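Chapter 4
Getting Out the Vote: How Local Campaigns Find Their People

14 shares | 3 comments

I lost my first campaign by 13 votes. I wasn't the candidate, thank goodness - I was the person in charge of the phone list, and I've thought about that phone list more than is healthy ever since. It was a town council seat in Corlow, we had 2,870 registered voters in the ward, and I was completely sure that the side with the better ideas would win. (We had the better ideas. I still think so!)

What we didn't have was any clue who was going to show up. Our candidate, Carleen Cosgrove, had spent most of July knocking on every door on every street, and people liked her. They took the leaflet, they said nice things about the bus route, and a lot of them stayed home on election day. The other campaign, run by a very quiet man called Omid Sadeghi, knocked on far fewer doors and went back to the same ones again and again. I thought he was wasting his time.

So this chapter is about turnout, and I'm going to spend more pages on it than most textbooks do. Chapter 3 dealt with persuasion, meaning how a campaign changes a voter's mind. Turnout is a separate job. You take the people who already agree with you and you get them to the polling place, and in a small race that can matter a lot more than a good speech.

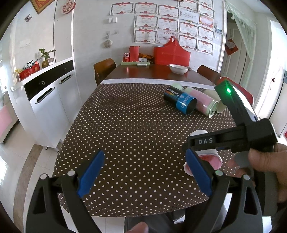
Cups on a polka-dot tablecloth.

Let's get a few terms straight before we go on, and I'll keep them short. A canvass is the round of door knocks or calls where you find out how people plan to vote. A supporter score is the number you give each voter afterward, usually from one to five. Your universe (a silly word, but you'll hear it everywhere) is the group you've decided to contact. And the base is the part of that universe you think you can count on, which is where campaigns fool themselves most often.

I fooled myself plenty. In Corlow I gave a "one" to anybody who smiled at Carleen. When I finally sat down with the marked register after the vote, I found page after page of my ones with no mark next to them, and I felt sick.

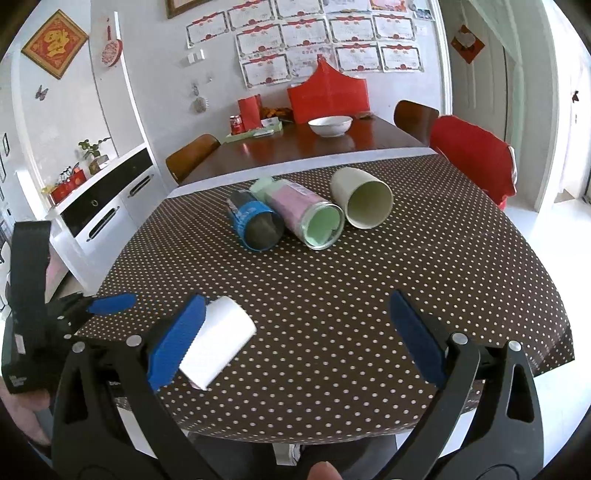
The second race I worked on was over in Hamenham, for Golnar Nikzad, and she wouldn't let me score anyone until they'd told us out loud that they would vote for her. It was slow and I grumbled the whole way through. We ended up with a list of 2,000 names instead of the giant one I wanted, and we called every single one of them twice in the last week. We'll go through that list in detail in the second half of the chapter, mistakes included - there's a whole street we called in the wrong order.

You'll also meet two ways of thinking about why people vote at all. One says it's mostly habit: if you voted last time, you'll probably vote again. The other says it's mostly being asked, and being asked by someone you know. I lean toward the second, but I've argued about it with Kianoush Esfahani for years and he hasn't budged, so I've tried to give his side a fair hearing in section 4.3.

Before you start section 4.1, write down the last local election held where you live and your best guess at the turnout. Then look up the real figure and keep both numbers handy. We'll need them on the very next page.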